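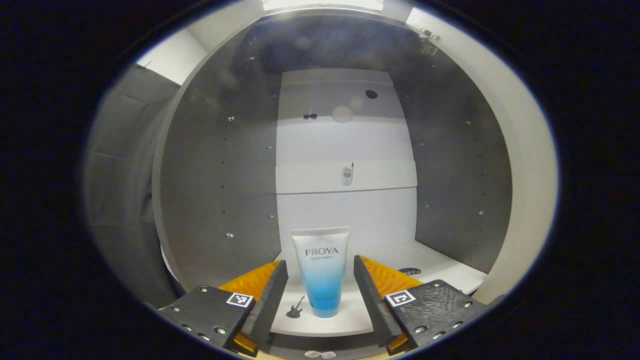

Kina Labels: a small collection of ingredient lists from skin care packaging

What it is

Kina Labels is a set of ingredient lists copied by hand from the packaging of creams, cleansers and lotions. It has 325 lists in one table. I started it because I wanted to compare products by what is written in the small print, and I could not find a free table that kept the original spelling.

The products were bought or borrowed in Sidport and Tavport. Most are tubes and pump bottles. Jars are few, as many of them carry the list only on the outer box, and the box was already thrown away.

Files

lists.csv has one row for each product
names.csv has the different spellings of the same ingredient
notes.txt has my remarks on difficult cases

Columns in lists.csv

id: a number, never used again if a row is removed
kind: cleanser, cream, lotion, sunscreen or other
pack: tube, bottle, jar or sachet
town: Sidport or Tavport
ingredients: the full list, in the printed order, separated by semicolons
unsure: yes, if one or more words were hard to read

The file is saved as UTF-8. If your spreadsheet program shows strange signs in place of accents, please choose the encoding when you import it.

How the lists were typed

Each list was typed two times, on different days, and the two versions were compared with a script. Where they did not agree I went back to the packaging. In 74 rows a doubt remained, and these have "yes" in the last column. Printing mistakes of the maker are kept as they are. The corrected form is in names.csv.

Known problems

The order of ingredients does not tell you the amounts. Small ingredients may be printed in any order near the end, so please do not calculate percentages from the position.

Sachets are only 10 rows, too few for any comparison.

Makers change their recipes. A list in this table can be older than the product in your shop, so do not use it to decide about an allergy.

Changes

Version 2, August: added the Tavport rows and the column "unsure". The spelling table was checked again with the Kang script, which is in the tools folder.

Use

You may copy and change the files freely. If you find a mistake, send the id of the row and the correct text.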